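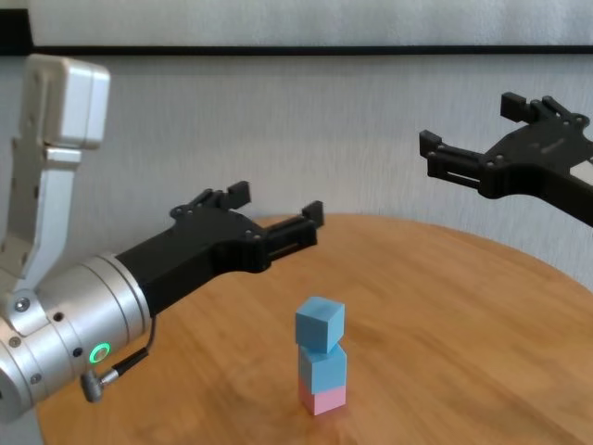

The Lalcombe branch library will open its play corner for two mornings a week starting in October, after a collection raised enough to pay for soft building toys and a round table to use them on.

The corner takes over the space by the back wall where the newspaper racks used to stand. It is meant for children under six and the adults who come with them. Sessions run from 9:30 to 11 a.m. and no sign-up is needed.

Vimala Chacko, the branch manager, said parents had been asking for foam blocks for years.

"Hard blocks are loud, and people are trying to read on the other side of the shelves," she said. "With foam, a tower can come down and the rest of the building doesn't hear it."

The order came to 330 foam cubes, with pink and light blue among the colors. Most will stay in bins at the branch. The remaining 97 will go to the reading room in Prallow, which shares staff with Lalcombe and has a smaller play area.

The collection brought in $3000 over the summer, with 141 people giving. Money left after the purchase will go toward floor mats and a low shelf.

Bożena Kubiak, who runs the children's program, plans to start each morning with a short story and then leave the cubes out. Older children can join on school holidays, when she hopes to hold a stacking contest.

Cubes will be wiped down after each session. Food and drinks have to stay at the front of the library, and strollers can be left in the hallway next to the coat hooks.

Peter Jelínek, whose two daughters attend the story hour, said he would like to see a weekend session added. Chacko said that would depend on staffing and would be looked at again in the spring.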